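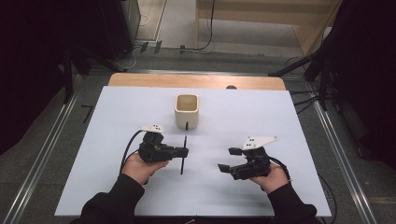

Why does the left gripper at the Seddale bench stop short of closing all the way?

Most likely there is grit in the finger pivots, so clean those before you touch any settings.

Ticket opened 2022-12-26, Wolatdale support desk. Thank you for the patient notes, they helped a lot! The pair ran fine after the November pad change, and now the left one hangs up at around 4 mm – always on the way in, never on the way out.

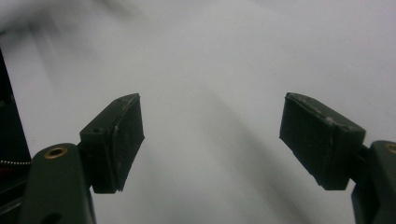 I'd start with the power off and the cable unplugged, then work the fingers by hand through 15 slow strokes. If you feel a catch, brush out the pivots and wipe the pads with a dry cloth (please, no oil, it only collects more dust).

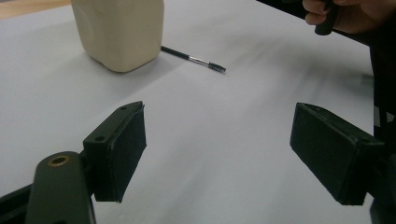
After that, plug back in and run the Brostach zero routine with nothing between the pads. Should it still hang, swap the 2 cables and tell us if the fault moves – we have a spare from Courtois on the shelf and will gladly send it over. Ticket stays open.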